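Home | Treatments | Prices | Clinic Notes | Book

Treatment Room Checklist, With Comments
4 min read

Odton clinic, rooms 1 and 2. Inspected May 16, 2022 by Ghazala Warraich. Items are marked OK, FIX or ASK. Comments are mine and I stand by most of them.

1. Laser warning sign on door, readable from the hall. OK
Readable, yes. Also hung at the height of a tall man's forehead. Leave it.

2. Door lock works from inside and opens from outside in an emergency. FIX
Room 2 locks beautifully. The emergency key was in room 2.

3. Protective eyewear, one pair per person in the room, matched to the wavelength in use. FIX
Four pairs in the drawer, 2 of them scratched badly enough that the wearer would be guessing. Sunglasses do not count, however much they cost. Replacements ordered in April and still on their way, I'm told.

4. Hair removal unit (the Grorkent): service label in date, emergency stop tested. OK
Stop button works. The pulse counter read 1,389 at the start of the day and the log book agreed with it, so somebody has been reading my comments.

5. Handpiece window clean, no cracks or burnt hair. ASK
Clean in room 1. In room 2 I was told it had "just been wiped." With what? Please write down the product. The manual allows very few, and glass cleaner isn't one of them.

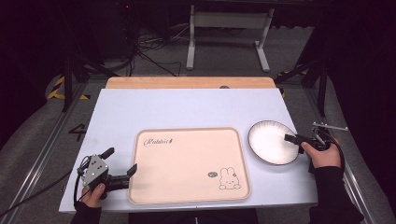
6. Cooling gel in date, bottle caps closed. FIX
One bottle had no date at all, having been topped up from a larger bottle whose date was also missing. Both are in the trash. Do not rescue them.

7. Patch test recorded before first treatment. FIX
I pulled 16 client cards. Four had no patch test written down. Two of those had a smiley face in the box, and I can't file a smiley face.

8. Consent form signed, medicines and recent sun asked about. OK
All signed. The new form from Garkwood is longer but it does ask about tanning lotion, which the old one left to luck.

9. Smoke extractor switched on and filter changed on schedule. FIX
Switched on, certainly. I could hear it from reception. Filter change is overdue by the chart taped to its own side.

10. Treatment couch: brake holds, cover free of tears. OK
The Fukuda couch brakes hold. The tear in the cover has been properly patched, in a shade of beige new to me.

11. Burn care steps posted and first aid box full. ASK
Steps posted. Box full, but mainly of finger bandages. Who is cutting their fingers?

Room 1 may stay open. Room 2 stays closed until items 2, 3 and 9 are done and I've seen them myself - a text saying "all sorted" won't do it.

Contact the clinic | Copyright Odton Skin & Laser | Back to top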